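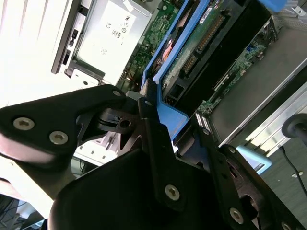 Vol. 10, No. 3, p. 53

4. What the benches taught us about opening old desktops

I'll admit I came into this part of the study thinking the power supply would be the boring bit. It's a metal box, it has a label, you undo it and out it comes! But when I went back through my notes from the Wundham workshop (we ran the sessions on Sunday mornings, with the radio going), the power supply was where people slowed down the most. They'd stop to read the label, look for a latch, look for a screw, then go back to the label again. Figure 4 shows the supply in its light gray plastic mount, with the certification marks on its face, and I think it gives a fair idea of how much there is to look at before you touch anything.

We used 30 desktops in all, bought as one lot through Pornby, and I let everyone pick their own order of work. Most went for the cables first. A few wanted the memory out right away, and I get it, those white clips at the ends of the slots are so inviting.

Figure 4. Power supply unit and its mount inside an opened desktop case.
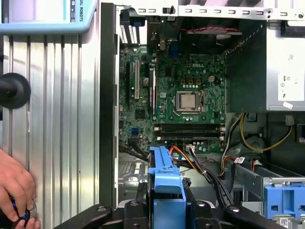
The order people chose mattered more than I'd guessed. Those who cleared the memory early had a much easier time reaching the parts near the processor, and they dropped fewer screws into the case (I kept a tally on the back of the Urrego checklist, so take it as a rough one). Going the other way, with the board parts left for last, people tended to work with one hand holding cables out of the way, and they grumbled about it too.

I also want to say something about the Dell boards, which we had plenty of. People liked them! The name is printed right there on the green board, above the processor, and more than one person used it to decide which way was up when talking to a partner. "Left of the logo" turned out to be a handy phrase and it crept into everybody's notes, mine included. The Inex sorting guide has no words for that sort of thing, and I've added a short list of the phrases we heard to the end of Section 5.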